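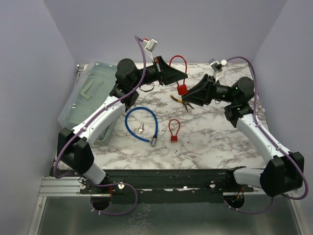
Where do you keep cable locks and hand tools so they don't end up in one pile?
Print this page | E-mail this page

Posted by Karthorpe

I have a red cable lock with a square body, a blue cable, pliers and a plastic container with a latch. They all land on the same marble-patterned tabletop. The lock is the worst of it. The loop springs open in a drawer and hooks on the pliers. I'd like to clear the table at the end of the day without spending 15 minutes on it. Do you store these things together or apart?
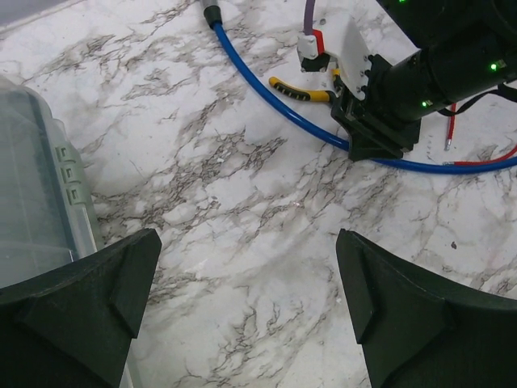 I don't want to drill into the wall, and I would prefer to use the container I already have. Shelf space is limited to one shelf by the door.

Posted by Allstead

Apart. Hang the lock by its loop on a stick-on hook and let the body hang down. Pliers go in the container, closed, handles all facing one way. Coil the blue cable loosely and tie it with a strip of hook-and-loop tape — don't fold it tight to make it fit. If it won't go in with the lid latched, give it a hook too.

I have 6 hooks inside a closet door and it takes me 5 minutes to put everything back. Wipe the door with rubbing alcohol first or the hooks will let go.

Posted by Ra

Just get a bigger box. Works for me.

Posted by Hesetti

Hooks are fine, but check the weight limit on the package. A lock is heavier than a dish towel. I keep the key on a separate nail in the kitchen.

Comments

The tape strips also come on a roll you can cut to length. Cheaper that way.

My hooks fell off in October when the heat came on. Switched to an over-the-door rack.

Same here with the drawer. Thanks.

Related
Removing rust from pliers
Labeling clear plastic bins
Cable lock is stiff to open
Stains on a marble-pattern tabletop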